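Prondamcombe Schools Expand Packed Lunch Program Ahead of New Term

8/31/25

The Prondamcombe School District will extend its packed lunch program to all six of its elementary schools this fall, the district office has announced. The program, which began in January at Burkbridge Elementary and Wiltstead Elementary, gives families a reusable lunch bag and a lidded food container for each enrolled student, together with a short printed guide to packing a midday meal at home.

Enrollment is open to all students from kindergarten through fifth grade. Families who took part during the spring do not need to apply again and may continue to use the bag and container they already have. Replacements for worn or lost items will be available at each school office at a cost of $6 per set. Families who receive fee assistance will not be charged.

The decision follows a review of the spring term carried out by the district's Office of Student Meals. According to the review, 43 classrooms in the two pilot schools took part, and teachers in most of them reported that students spent less of the lunch period opening packages and more of it eating. Cafeteria staff at Wiltstead Elementary also recorded a drop in the amount of single-use wrapping thrown away at lunch, although the review notes that trash was weighed on only 16 school days and that a longer record will be kept this year.

"Families told us they wanted fewer rules and a clearer starting point," said Ysaline Marchal, director of student meals for the district. "The guide now fits on a single sheet. It suggests one main item in the container and whole fruit beside it, and it leaves the rest to the household."

The revised guide replaces a 12-page booklet issued in January, which a number of parents described in the spring survey as difficult to follow on a school morning. The new sheet recommends whole fruit that a child can manage without a knife, such as a banana or a ripe pear, and advises that cut fruit be kept in a closed container. It also asks that bags be emptied and wiped out each evening and left open to air overnight.
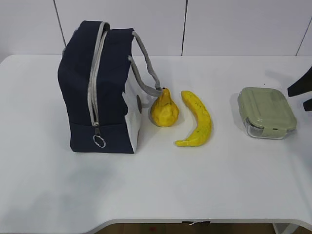 Can a student bring a lunch bag from home in place of the one supplied by the district?

Any lunch bag is acceptable, provided that it closes fully, fits on the classroom shelf, and is marked with the student's name.

The district asks that names be placed on both the bag and the container — on the lid as well as the base, as the two parts are often separated during washing. Iron-on labels and permanent marker are both suitable. Unmarked items will be held at the school office until the end of each month and then passed to the district's clothing and supplies exchange.

Several changes have been made to lunchtime arrangements as a result of the pilot. Bags will be stored on open shelving inside each classroom and no longer in hallway bins, where softer fruit was frequently crushed. Students at Burkbridge Elementary will have a 60-second packing-up signal before the end of the lunch period so that containers can be closed and returned to bags before recess. The other schools may adopt the signal if they wish.

Refrigeration will not be provided for packed lunches. Families who send meat, dairy, or cooked rice are asked to include a cold pack and to place it directly against the container. Microwave ovens in staff areas are not available for student meals. The district's existing allergy policy remains in force, and parents of students with a documented food allergy should speak with the school nurse before the first day of attendance.

Participation in the packed lunch program does not affect a student's eligibility for hot meals. Students may bring lunch on some days and purchase it on others, and no advance notice is required except on field trip days, when all students are asked to bring a packed meal. Field trip lunches may be ordered from the cafeteria by families who are unable to supply one.

Bags and containers may be collected from the Rey Community Hall or from the main office of any participating school during regular office hours. An adult must sign for each set. Copies of the packing guide will be sent home in the first weekly folder and will also be posted in school lobbies — printed versions in large type may be requested from the Office of Student Meals.

Questions about enrollment, fee assistance, or replacement items should be directed to the main office of the student's school.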